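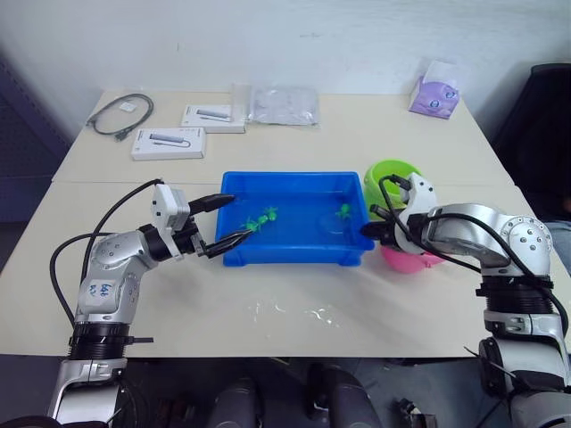 件名: Re: [水あそび] 青いトレーと緑の人形について(次回の準備)

差出人: Carleen Merrick
日付: 2022年6月28日
宛先: 水あそびの会メーリングリスト

みなさま、こんにちは。Merrickです。

返事が遅くなりまして、申し訳ありません。日本語で長いメールを書くことは今でも時間がかかりますので、まちがいがありましたら、どうぞ教えてください。

先週いただいた質問を下に引用して、順番に答えます。

> Merrickさん
>
> 五月の集まりではお世話になりました。
> 次回の水あそびの机を私の班が担当することになりました。
> 三つ、教えていただきたいことがあります。
>
> 1) トレーの水はどのくらい入れますか。
> 前に大きいたらいを使ったとき、床がたいへんなことになりました。

水は浅く入れてください。写真の青いトレーくらいの浅さで、緑の小さい人形は三つとも浮かんでいます。子どもが手を入れても、浅い水ならあまり外に出ません。私は家で同じ大きさのトレーに水を100ミリリットルずつ足しながら試しました。最初は多すぎるより少なすぎるほうが安心です。足りないときは、子どもに小さいコップで足してもらうと、それも遊びになります。

トレーは、ふちが少し高くなっている形のものを選んでください。ふちが平らなものも一度使いましたが、運ぶときに水が端からこぼれました。水を入れてから運ぶことは、できるだけしないでください。先にトレーを机の真ん中に置いて、それから水を入れます。机の端に近いと、子どもがひじで押してしまいます。

> 2) 人形はどれを使いますか。Flikoraの袋には、いろいろな色が
> 混ざっていて、どれが水に入れてよいものか分かりません。

緑のものだけを使ってください。青いトレーの中で緑はよく見えますし、数えるときも楽です。Flikoraの袋に入っている青い人形は、水に入れると見つけにくくて、前回は片づけのときに一つ排水口まで行ってしまいました。それから、紙のシールがついているものは別の箱に戻してください。水に入れると、はがれて水が汚れます。

一つのトレーには三つで十分だと私は思います。多く入れると、子どもはすくうことをやめて、手で全部つかみます。これは悪いことではありませんが、順番を待っている子が困ります。

> 3) お椀は何色を用意すればよいでしょうか。
> Lemaの棚に黄緑とピンクがありました。

その二色でお願いします。どちらもプラスチックですから、落としても割れません。私の写真でも黄緑とピンクのお椀をトレーの横に置いています。使い方は、次のようにしています。

黄緑のお椀は、すくった人形を入れるため。
ピンクのお椀は、次の子に人形を渡すため。

小さい子には、色の約束は難しいかもしれません。そのときは一つだけ使ってください。約束を守らせることに時間を使うと、遊ぶ時間が短くなります。

透明のふたやお皿を水に入れることについて、Itbridgeの班から質問がありました。入れてもよいですが、水の中で透明なものはとても見えにくいです。片づけのときに、指でトレーの底を一度さわって、残っていないか確かめてください。薄いものは水と一緒に流れてしまうことがあります。

もう一つ、机のことを書きます。白い机を使う場合、奥のほうに物を置いたままにする人が多いです。写真でも壁のところにUSBのケーブル、USBハブの絵がある白い箱が二つ、くしゃくしゃの透明な袋があります。水あそびの日は、このような物を先に別の部屋へ移してください。袋は小さい子が口に入れると危ないですから、その場で捨ててください。箱は机の下ではなく、棚の上にお願いします。床は最後にぬれるところです。

片づけの順番も聞かれましたので、私のやり方を書いておきます。

まず人形をお椀に全部入れます。次にトレーの水をバケツに移します。流しに直接運ぶより、こぼれる量が少ないです。トレーは裏返して、裏側の足のところもふいてください。五月にそのまま重ねてしまって、次に出したときに少しにおいがしました。人形はタオルの上に広げて、10分くらい待ってからではなく、完全に乾いてから袋に戻してください。夕方に広げて、次の日に戻すのが私にはいちばん簡単です。

費用のことですが、タオルを買い足す場合は、200円までの品なら相談なしで買ってください。レシートは私の封筒に入れておいてください。

Orosbridgeの部屋のかぎは、まだ私が持っています。準備の日に早く入りたい方は、前の日までにメールをください。返事がなかったら、もう一度送ってください。ときどき迷惑メールの箱に入っています。

次回、黄緑のお椀をもう一つ持っている方がいたら、貸していただけると助かります。

どうぞよろしくお願いいたします。

Carleen Merrick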